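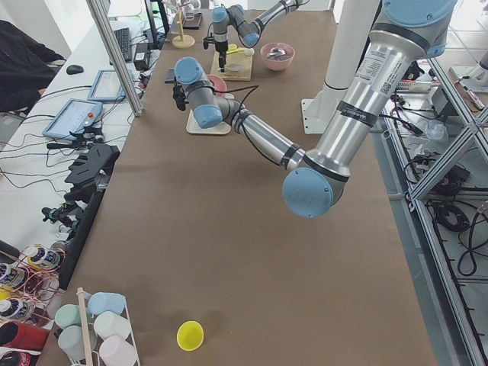

Borghild Dahlgren

The van was coming at 6 and it was already past four and my sister was still upstairs with the coats.

So I did the cups. Somebody had to. Rolled the brown paper down the long table, all the way, taped it at the far end, started carrying things through from the kitchen two at a time. Not wrapping yet. Just getting it out where I could see it. Mom's whole pastel period, the pinks and the mint green and that light blue one she said was only for guests, and then used every morning of her life.

The rack I brought in first. White wire, wooden post up the middle. Cups upside down on it the way she kept them, so dust couldn't get in. I thought I'd leave them hanging till the very last minute. Easier. Also I didn't want to.

"Are you wrapping?" down the stairs.

"Yes!"

I was not wrapping. I was holding the yellow cup.

The yellow cup was the problem. It had never lived on the rack, it lived by the sink with a teaspoon in it, and when I was 8 I'd carried it all the way to the Wumholm road and back full of tadpoles. She scalded it after. Twice. Drank her coffee out of it the next day looking straight at me. I don't know if that was forgiveness or a dare.

"Did you find the lids?"

"What lids?"

Footsteps. Hangers. Something heavy going over, and a word she'd deny saying.

Bowls next. The pink one still had a spoon in it, I don't know why, I carried it through like that. The red one, rosy red really. The boards. There were two and I couldn't remember the small one at all, maybe it came after I'd moved to Nedum, there was a lot that came after. Whole years of dish towels I'd never met. The yellow utensil with the white tip I did know. She smacked the rim of the pan with it, tap tap, dinner. You could hear it from the yard. I laid it on the big board and then picked it up again and went tap tap, very quietly, on the edge of the wood.

Upstairs everything stopped.

Then she came down. Fast, coat over one arm, the dark one with the bad lining, and she stood in the doorway with her mouth a bit open.

"Don't do that," she said.

"Sorry."

"I was halfway to washing my hands."

And we laughed, sort of. It didn't last. She put the coat on the back of a chair and looked down the table, all of it laid out, and I saw her see the yellow cup in my hand. Twenty past four. Half past. I can't say how long we stood there, the clock was already in a box.

"You want it," she said.

"No. Do you?"

"No."

Both lying. We've always been bad at it, we get it from her. In May she'd told us both on the phone that the doctor said she was fine, and we both said oh good, and then called each other right after and said nothing for about a mile of road.

"The lady from Tuhumury is paying 60 for the lot," my sister said. "The kitchen lot. She's got a list."

"Is it on the list?"

"It says cups."

"Just cups?"

"Assorted."

Assorted! I set it down too quick and it went over on it's side and rolled a little and stayed there, mouth toward us. Neither of us reached for it. There was tape to find. There was the wooden stand with the round base, who was taking that, and the little dark tray, and the good knives that we'd agreed about in the car and now apparently hadn't.

She took the light blue one down off the rack, turned it over, blew in it, hung it back up on the same hook.

"Kids will break it," she said. "If I take it. They'll break it in a week."

"So let them."

"You take it, then."

"I've got no room, I've got one shelf."

"One shelf is a cup, Borghild."

Engine outside. Too early, way too early, he'd said 6. She went to the window and I grabbed a sheet of newspaper, the Zirnus one with the crossword she'd half done, all in pen, one word plainly wrong and written over untl it fit. I couldn't use that. I folded it up and put it in my back pocket. Got another sheet.

"It's only the neighbor," my sister said from the window. Still with her back to me. "I'm going to stand here a minute and see what he wants. I won't be looking."

My bag was under the table. I got down on my knees and unzipped it.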